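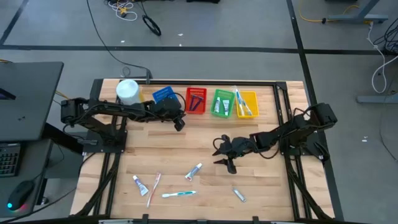

February 14, 2019
By Ita Ó Ceallaigh

I have loved a small basket for as long as I have had a bathroom to put one in, and for years I kept this to myself. It seemed a silly thing to be keen on. Then I started asking people how they store their toothbrushes, and the answers were so strange and so passionate that I have been at it ever since. A red basket for one sort of thing, green for the toothpaste, a yellow one with the toothbrushes still in their clear plastic bag: set a few of those in a row along the back of a wooden top and I could look at them all afternoon. What's left in front, a tube with a blue cap, another with a red one, a pink and white toothbrush, is the part that interests me most, for every household has that drift of loose bits and every household deals with it differently.

My own conversion came in a rented flat on Clarkska, where the bathroom had one shelf and the shelf had a slope. Anything round rolled off it. I lost a good toothbrush down the back of the radiator in the first week and a cap down the plughole in the second, and I bought my first basket that same evening from the hardware shop downstairs. It was blue and far too big. I adored it! Everything went in, and everything stayed in, and it took me a whole winter to notice that I was now spending each morning digging for the toothpaste under a hairdryer.

So the first thing I'd say to anyone starting out is to go smaller than you think. A basket the size of a loaf is plenty. If two tubes lie side by side in it and you can see both, you have the right one. Once things have to be stacked you've built yourself a very small attic.

My brother Cathal disagrees with me on nearly everything and he disagrees on this too. Cathal Ó Ceallaigh fits out guest houses along the coast, and his last job, a place called Cerkov with 19 rooms, needed a cupboard on the landing where guests could help themselves to whatever they'd forgotten to pack. He did the lot in deep wicker hampers. They looked gorgeous for the opening. By April the owner was ringing him to ask why there were no toothbrushes, and there were 214 of them, every one at the bottom of a hamper under the shower caps.

"People don't rummage in a place they're paying for," he told me. "They look at the top layer and then they come down and ask at the desk."

He swapped the hampers for shallow plastic baskets in plain bright colours and grumbled about it the whole time, and the owner hasn't rung since. I have been to see that cupboard twice. It is a joy. You open the door and it all just sits there, and you could find a toothbrush half asleep with your glasses off, as plenty of the guests presumably do.

Colour is where people get shy. There is a fashion for having everything in the bathroom the same pale grey, and I understand it, I do, a grey bathroom photographs beautifully. But colour does a job that labels never manage. My friend Plika (it's a nickname, and she has asked me not to explain it) has three children under ten and gave each of them a basket in a colour they picked themselves. No names, no stickers. The youngest couldn't read at the time and still knew exactly which toothbrush was hers and which was out of bounds. The middle one chose orange, went off it after a month and was allowed to change, at some cost to the family peace.

You can sort by person, as Plika does, or by thing, as Cathal does, and I've tried both. By person suits a family with one bathroom and a queue. Each basket goes in with its owner and comes out again, and there's no argument about who left the cap off. By thing suits a couple, or anyone who buys in bulk, since you can tell at a glance when the toothpaste is down to its last tube. What doesn't work at all is a bit of each. I ran a mixed system for two years and could never have told you where the dental floss lived.

Then there are the holes. I feel strongly about holes! A basket with slatted or perforated sides lets the air through, and anything that lives in a bathroom wants air. Solid-sided boxes look neater and collect a sort of grey tea in the bottom that I would rather not discuss in a magazine. If you do love a solid box, keep it for spares that are still wrapped, and tip it out now and then. A toothbrush in daily use is happier standing up in a mug, in my view, with the basket kept for its replacements.

Spares bring me to the matter of the bag. When you buy toothbrushes in a multipack, do you open it and lay them all out, or do you leave them in the plastic and take one as you need it? I was a layer-out for years. It looked splendid, all those handles in a row. It also meant that visiting nephews would choose one, use it and put it back. Now I drop the whole bag in, top sticking up over the rim and all, and it isn't elegant, but I know that whatever comes out of it is new.

The loveliest baskets I've come across lately belong to Swanepoel, a tiny shop behind the covered market which sells kitchen and bathroom bits and almost nothing over a tenner. The owner lets you bring your own things in to try them for size. I went along with a carrier bag of half-used tubes and spread them over her counter, and she didn't blink. We tried the long tubes in four different baskets and settled on a shallow green one with a lip you can hook a finger under. I came out with that and a yellow one I had no use for whatsoever. It has clothes pegs in it now.

If you fancy having a go yourself, set aside an hour and clear a decent stretch of table. The kitchen one is better than the bathroom floor, and kinder on the knees. Bring everything out, every tube and brush and travel-sized mystery, and leave it in a muddle for a bit while you make a cup of tea. Put aside anything dried up or splayed. Gather what's left into heaps, and only then go and find baskets to fit the heaps. I did it the other way about for a very long time, baskets first, and ended up with a great many baskets.

My own shelf has three at the moment, red, green and a rather chipped white. The white one holds the odds and ends: nail scissors, a comb, the good tweezers, plasters in a tin. Cathal says an odds-and-ends basket is cheating. He was over last week and went looking for the tweezers, and he found them straight away.

Contact the features desk | © 2019 All rights reserved | Back to top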